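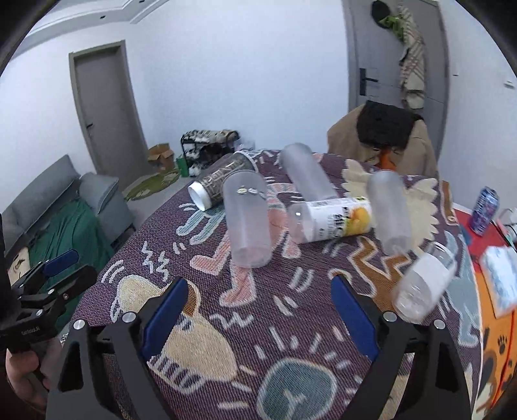

*The bottle pile, laid down on the purple tablecloth and waiting to be sorted.*

Every kitchen I've lived in has had The Shelf. You know the one. It starts out as a place for a couple of nice jars and ends up as a place where one bottle gets pulled out and the rest come down with it. Mine is above the counter next to the fridge, and I redo it twice a year, usually in January and then again when it gets warm and everybody starts wanting cold drinks.

I've got it down to a routine now, so I'm writing it up. It takes me most of an evening, but a lot of that is drying time.

## What you'll need

- A table with a cloth on it (a thick woven one is great, mine has big cartoon motifs all over it and has survived plenty)
- Dish soap and a bottle brush
- 2 dish towels
- White vinegar
- Baking soda
- A little cooking oil
- Masking tape and a marker

I use the long-handled brush from Zorkadov, which I bought at Welham Hardware when my old one shed its bristles into a vase. Any brush that reaches the bottom will do.

## Step 1: Get everything out and lay it down

Take it all off the shelf. Then lay every container on its side on the cloth instead of standing it up. I started doing this after I knocked a tall jar into its neighbor and set off a whole chain of them. Lying down they can still roll, so keep them away from the edge, but a woven cloth grips them pretty well.

The other nice thing is that you can look straight down the length of each one. With clear plastic you'll spot a cloudy patch right away. Frosted containers are sneakier - they look the same clean or dirty from the outside, so hold them up to a lamp and peek in from the top.

## Step 2: Match the lids

Do this before you wash anything! I used to do it after, and I'd end up carefully scrubbing a jar I had no lid for.

Try each lid on. Screw lids should catch within the first turn and press-on lids should sit flat all the way around. If a jar has lost its lid it can still hold wooden spoons or loose pens, but it comes off the food shelf. No exceptions, or you'll be covering it with foil for the next 9 months. (I did that. It was lentils.)

## Step 3: Decide what stays

I make three groups:

1. **Keepers.** Jars with good lids that I reach for all the time. The brown-tinted one with the white lid is always in here, I just love it.
2. **Short-term.** Drink bottles. I'll refill one with water for the fridge for a little while, but thin plastic gets scratched and starts holding on to smells.
3. **Out.** Anything cracked, warped, or permanently sticky.

Be tough on group two. I'm a sucker for a bottle with fruit on the label and I always want to hang on to it, so my rule is that one new bottle in means one old bottle out.

## Step 4: Peel the labels (or don't)

Wraps that go around the bottle usually come off if you find the seam and snip it. Stuck-on paper labels need a soak in warm soapy water. If there's glue left behind, mix a spoonful of oil with a spoonful of baking soda, rub it on, leave it for half an hour, and wash it off.

Plain white bands I leave alone, because you can write on them. Free label!

If there's printing you like directly on the jar, skip the soaking and the scrubby side of the sponge. Soft cloth only.

## Step 5: Wash and dry

Warm water, soap, brush, rinse. For smells, I fill the jar with water and a good splash of vinegar and leave it overnight. Coffee and garlic may take a second round.

Dry them upside down on a towel with the lids off, then flip them upright for another couple of hours. Tall narrow ones hang on to a few drops at the bottom forever, so twist a corner of the second towel and poke it down in there.

## Step 6: Put them back

Tall in back, short in front, tea stuff on the left. I buy my loose tea from Bhatt and my dried fruit from Sinari, and both come in bags that never close again once opened, so those get the jars with the tightest lids. Tape on the bottom with the month you filled it.

Last time I had one jar left over with no job at all, and it's got rubber bands in it now.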